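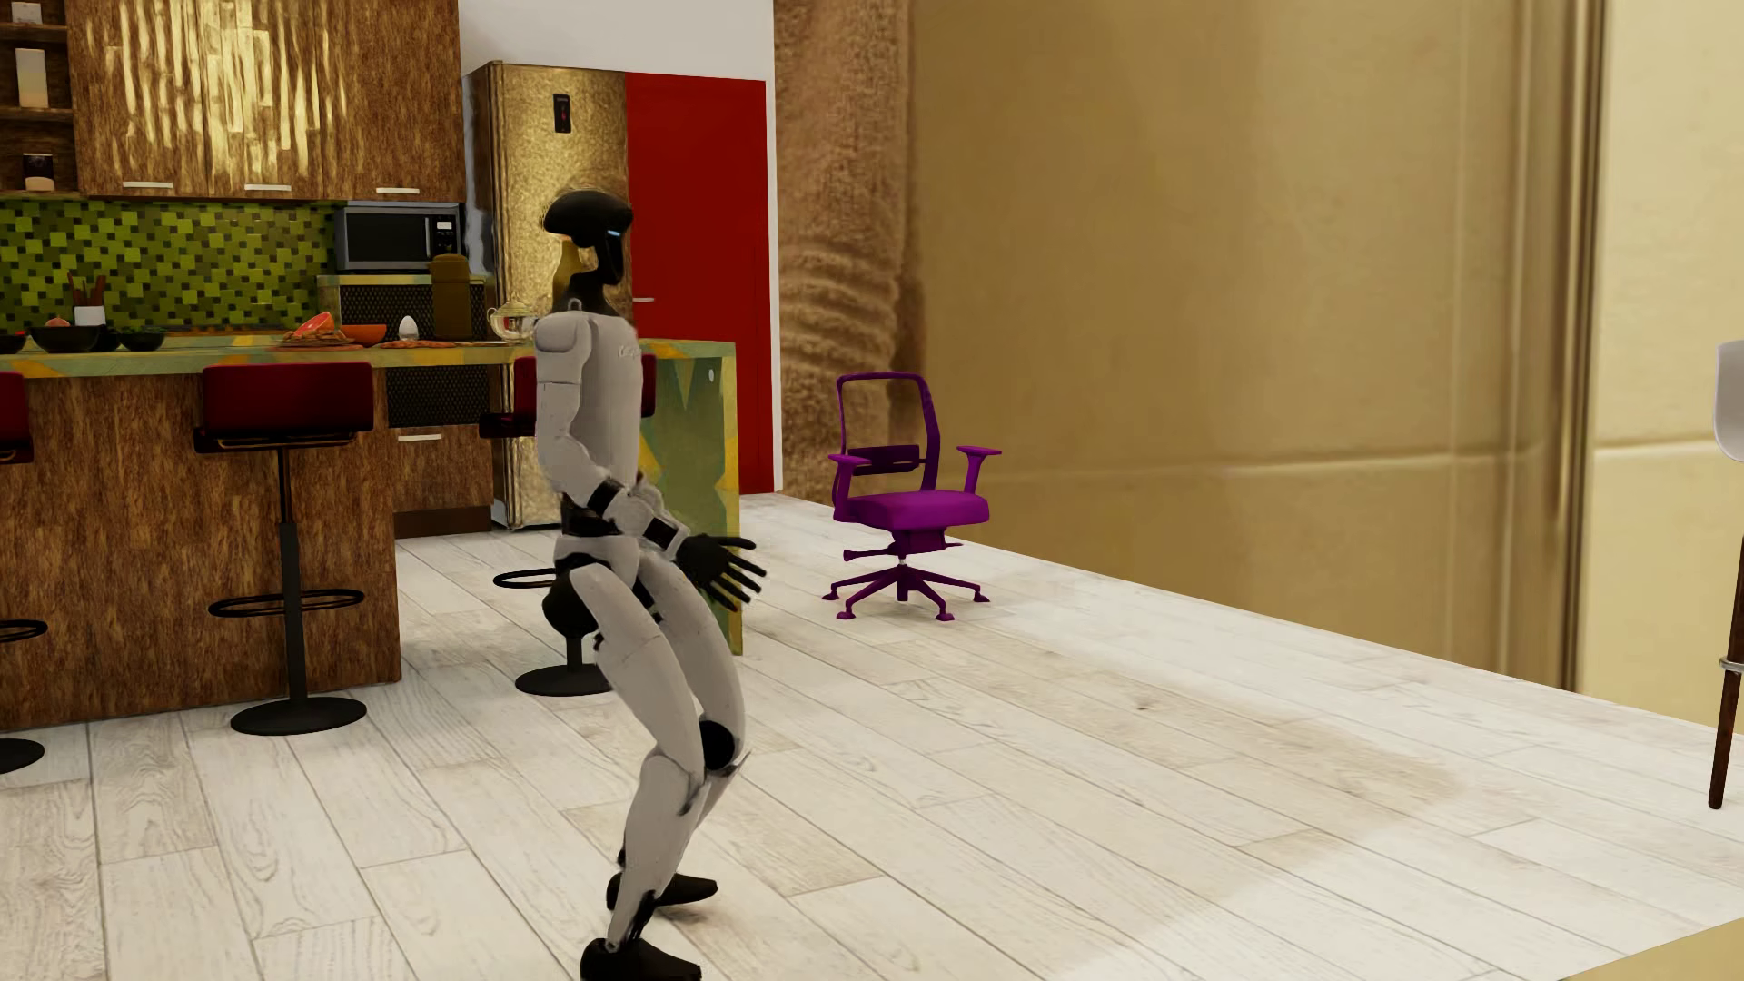
The Donilard in the kitchen at Arnbridge, as rendered for the equipment meeting.

By the time the equipment money came through, Orysia Kostiuk had been looking at that kitchen on her screen for so many evenings that she had started to think of it as a place she had once rented. She knew the red stools and the gold refrigerator. She knew the green countertop, which her sister had said looked like something you would scrape off a boat, and she had grown rather fond of it, the way you grow fond of an ugly dog that belongs to somebody else.

The real kitchen at Arnbridge, the one downstairs, was beige. It fed the residents three times a day and it had a dishwasher that needed to be kicked on the left side, and Orysia had been asked, being the person who was good with forms, to find out whether a robot could be bought to help in it, and what that would cost, all in, with nothing left off the page this time. (The last time had been the stair lift, and people still brought up the stair lift.)

So she had made a spreadsheet, and then, because the spreadsheet looked lonely, she had made a second one.

The trouble was the hands. Staniforth would sell you a body for one price and then, several pages further into the catalog, in a paler gray type, they would let you know that hands were a separate matter. A pair of the plain ones was $2,985. There was a service plan at $495 a year, and there was delivery, and there was a thing called site preparation that she had telephoned them about twice without ever getting to the bottom of it.

"It's so we can prepare the site," said the young man at Staniforth, very kindly.

"I see," said Orysia, and typed a question mark into the cell.

Her father would have enjoyed all this. He had bought one tractor in his life and had taken two winters to do it, walking around it in the dealer's yard every few weeks with his hands in his pockets, until the dealer's wife began bringing him out coffee. He used to say you should never buy a machine until you had been bored by it. Orysia thought of that now as she sat with her own coffee and watched the Donilard on the screen, with its knees bent and its black fingers spread out in front of it, like a man about to be handed somebody's baby.

She had run the program so often that she could be bored by it too, if she tried. Soria, who made the program, gave you 12 practice kitchens with the license, and she had picked this one on the first night for no better reason than the teapot. It was a handsome teapot, glass and gold, and her mother had owned one a little like it. She had meant to move on to a plainer kitchen that would look more serious in front of the board, and somehow February had gone by, and then the spring, and here she still was.

"You could ask them for a beige one," her sister said over the phone.

"I could," said Orysia, and she did mean to.

What she had to settle tonight was the reserve. Mr. Lowell on the board wanted $2,000 held back for repairs, and she thought he was right, though it pained her, as the money would have to come out of either the spare battery or the training days. She took it out of the battery. She looked at that for a while and put it back, and took it out of the training days, and then she thought of the two cooks downstairs, who had been kicking that dishwasher faithfully for years and who would be the ones standing next to this thing at six in the morning with the oatmeal going. They ought to have their training days. They ought to have more of them, if anybody asked her.

The battery went, then. It could go in next year's request, under its own heading, with a short paragraph. She was good at short paragraphs, whatever her sister said.

She typed 25 Jul 2025 at the top of the first page and read the whole thing through from the beginning, moving her lips a little. Then she went back to the site preparation line, deleted the question mark, and wrote "to be confirmed by telephone" — and put the kettle on, and looked up the number for the morning.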